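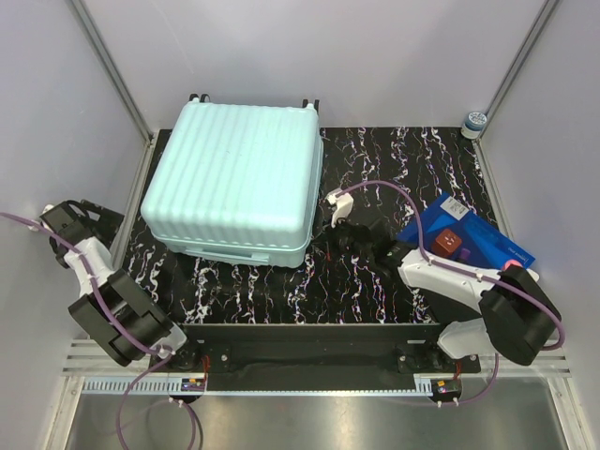 3.2 Configuración y mantenimiento de la celda

Figura 2. Celda bimanual Winar con una maleta rígida sobre la superficie de trabajo.

Los dos brazos se fijan a la viga frontal y comparten un recinto de paredes claras. El cableado morado acompaña a cada brazo por el exterior y se sujeta con bridas blancas (figura 2). En la configuración inicial, el bucle del codo derecho resultaba demasiado corto y limitaba el giro de la base; se alargó hasta 700 mm. A lo largo de 1114 ciclos se registraron dos paradas por falso contacto, ambas en las placas electrónicas de la base. Desde agosto, R. Ngau revisa las bridas y los tornillos de la viga cada 189 ciclos, conforme al protocolo de Pelupessy.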